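Notebook – bench 2, adhesives and finishes
2 January 2021

Carrying on from the shellac trials. The shop is closed until the second week of January, so I have the bench to myself and can leave panels out.

Aim for this run: find out why the Stano batch of dewaxed flakes is going cloudy on the third coat when the Toris batch, same nominal grade, isn't. Carmela Paredes first saw it on the music cabinet doors before the break. Percy reckoned it was moisture in the alcohol. I think he's half right, but the numbers from the first set don't settle it.

Stock solutions

Both made up fresh to the same cut, 181 g of flakes to the litre of alcohol. Flakes ground in the coffee mill first, ten seconds, then shaken on and off through the day and left overnight. The Toris solution was fully dissolved by morning with a thin layer of fines on the bottom. The Stano had a gel skin at the shoulder of the jar that wouldn't go back in. Strained both through the same grade of paint filter. The Stano left a smear of rubbery stuff in the cone which didn't soften in fresh alcohol after an hour.

That gel makes me suspect age. Old flakes cross-link in storage and the part that has gone over never dissolves properly. The bag has no packing date on it. Arnulfo Villca ordered it and will have the invoice – to ask.

Kept one jar of each unstrained for comparison.

Panels

Maple offcuts from the Cáceres job, planed, then sanded to 180 and 240. Raised the grain once with a damp rag, dried overnight, knocked back with worn 320. Six panels per batch, numbered on the end grain in pencil. I would have liked walnut as well because haze shows sooner on a dark ground, but the only walnut on the rack is spoken for.

Coats laid with a folded cotton pad, no oil. Two hours between the first and second, four hours between the second and third. Room held at 21 degrees by the wall heater. Humidity is harder to manage. The meter by the door read 58 per cent at the start and crept up to 63 after the rain came through at lunch.

Panels 1 and 2 of each set: as mixed.
Panels 3 and 4: alcohol dried over molecular sieve for three days before mixing.
Panels 5 and 6: as mixed, but each coat laid inside the drying cabinet opening, with the fan on low.

Results so far

Toris, all panels: clear after three coats. Slight drag on panel 2 where I went back over a wet edge. My fault, ignore.

Stano 1 and 2: clear after one, faint bloom after two, plainly cloudy after three. Worst along the edges where the film builds up.

Stano 3 and 4: better. No bloom at two coats. At three there is a haze you only get at a low angle under the inspection lamp.

Stano 5 and 6: much the same as 3 and 4, maybe a touch worse at the pad turn.

So drying the alcohol helps and so does moving air, but neither gets rid of it. If it were only water, 3 and 4 should have come up as clean as the Toris. Something in the flakes is contributing. Two candidates: leftover wax, or the cross-linked fraction getting through the filter in small enough pieces to scatter light.

Wax check: let 100 mL of each strained solution stand in a measuring cylinder. After six hours there was no visible settling in either. Wax would normally show as a pale cloud in the lower third by then, but I'll leave it until tomorrow before ruling it out.

Rubbing out

Tried to cut the haze back on Stano 2. Started with 3000 grit on a felt block with a drop of mineral spirits. It took the surface down evenly and the haze was still there underneath, so it's in the film and not sitting on top of it. That rules out the easy fix for the cabinet doors. They will have to be stripped, or at least washed back with alcohol and recoated from the new batch.

Spirit wash on Stano 1: wiped once with straight alcohol on a barely damp pad. Haze cleared straight away and came back as the surface dried, a little patchier than before. Not worth repeating.

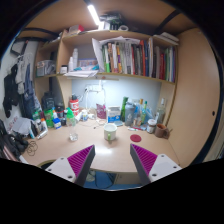

Hardness, for the record. Pencil test on panel 1 of each set. Toris marked at H, Stano at F. These are only a few hours old, so the figures mean little until they've had a week. Old flakes tend to stay soft and a bit tacky, and if the gap is still there in a week it backs up the storage idea.

Jabari Sang has a bag of Brikia flakes which he says are from last season's crop. Will run two panels with those as a third reference, alcohol as supplied, same schedule.

To do

Read the settling cylinders in the morning and again at night.
Pass 200 mL of the Stano through lab filter paper and lay three coats on a spare panel. If the haze goes, it's the gel fraction.
Repeat Stano 1 when the room is under 50 per cent humidity.
Ask Arnulfo for the order date and whether the supplier will take back an opened bag. There is 70 per cent of it left.
Tell Mudassar Shaikh not to promise the cabinet for the middle of the month. The doors need a week to harden after the last coat, whichever batch we use.
Label the unstrained jars properly. Masking tape is already lifting off the Stano one.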